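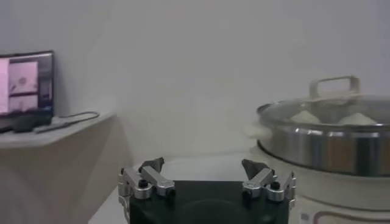 Fri 7 September

Slept badly again. The rain began at four and the gutter over my window makes a noise like somebody emptying a bottle. I got up, made tea and studied my words for the citizenship test until it was light.

At the bakery Duygu gave me the early shift for next week, which I wanted. She has changed the flour. The new one is from Mandach and it drinks more water than the old one, so my first dough this morning was stiff and I had to add more by hand. The rye was fine. I burned two trays of the cheese rolls and ate one anyway.

After work I went to the post office to send the parcel to my mother. The man weighed it at 2,536 grams and I took out one jar of honey to make it cheaper. Now I have a jar of honey I did not plan to have. The parcel should arrive in three weeks, if the customs people are kind. In February it took seven and the chocolate was white when she opened it.

Eetu telephoned at lunch. He and Paavo want to drive to the lake on the long weekend and they ask if I will share the petrol. I said yes too quickly – I forgot that I promised Nithin to help him paint his kitchen. I must call him tomorrow and say it properly, not by message. He has already bought the paint, a grey-green colour I would not choose myself.

The evening class was half empty. We practised the past conditional. "If I had known, I would have come." I can say it when I am calm, but in the shop it disappears from my mouth. The teacher told me my writing is better than my speaking, and I have thought about this all the way home on the bus.

Rent is paid. There is 386 dollars left until the fifteenth. Enough, if I do not look at winter boots.

Buy: onions, light bulb for the hall, stamps.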